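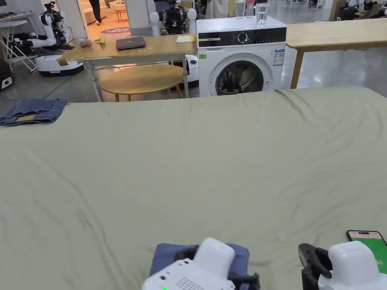
Residents who move into the furnished studios at Thibodeaux Court receive a two-page sheet on laundry along with their keys. The sheet was written by the housing services manager, who has run the building for 11 years and who spoke with the residents' bulletin on a Friday afternoon in November about washing, drying and folding in a single room.

The building belongs to Buller Housing Association, which lets 300 studios across four addresses. Most of them place the washing machine in the main living space, within a few steps of the bed. The arrangement dates from the conversion of the buildings, when the bathrooms were found to be too small for a front-loading machine.

"People are surprised by it at first," the manager said. "They have lived in places with a laundry room in the basement, and now the machine is across from where they sleep. After a month or so the questions change. They stop asking why it is there and start asking where they are supposed to fold."

Her usual answer is the bed. The studios have a small table, but tenants work and eat at it, and by evening it tends to hold a laptop and whatever paperwork came in that day. A made bed offers a wide surface at no extra cost in floor space. The sheet recommends smoothing the bedding first and keeping one side free for finished items.

"You want the clean things to go down once and be picked up once," she said. "If the jeans are folded, put them at the far edge and leave them there. Work on the small pieces in front of you."

Asked about jeans in particular, she said that they account for more complaints than any other garment. Tenants wash them with shirts, find them damp at the waistband when the rest of the load is dry, and fold them anyway. The association advises turning denim inside out, washing it on a cool program and hanging it by the hem until the waistband and pockets are dry to the touch. Only then should it be folded, once lengthwise and twice across.

The manager was also asked about objects kept on top of the machines. The association does not forbid it, and she acknowledged that in a studio any flat surface will be used.

"I would be asking the impossible if I told people to keep it bare," she said. "What I ask is that they clear it before a spin cycle. A pitcher of water, bottles, anything glass. It takes ten seconds, and it can go back afterward."

Hours of use are a more formal matter. Under the house rules, machines may run from seven in the morning until nine at night. The rule was introduced at the Forach Street building, where the floors carry vibration to the apartments below, and was later extended to the other three. The manager reported that noise complaints at Forach Street have fallen since then, though she declined to credit the rule alone. New rubber feet were fitted to the machines in the same season.

Last year the association recorded 3,093 maintenance requests at all addresses, of which nearly 1,000 concerned washing machines. Many of these, she said, involved a clogged filter or a door seal that had been left closed and wet. Both are covered on the second page of the sheet. Tenants are asked to leave the door ajar after each load, wipe the seal and empty the filter once a month.

Repairs beyond that are handled by Vaveck, the contractor for all four buildings. Tenants should report the fault through the office and should not move the machine away from the wall themselves.

The manager is now revising the sheet for the spring. She intends to add a section on drying racks, including how far they should stand from the radiator, and to shorten the section on detergent. "It was half a page," she said. "Use less than you think. That is all it needs to say."

Copies of the current sheet are available from the office at Thibodeaux Court during opening hours.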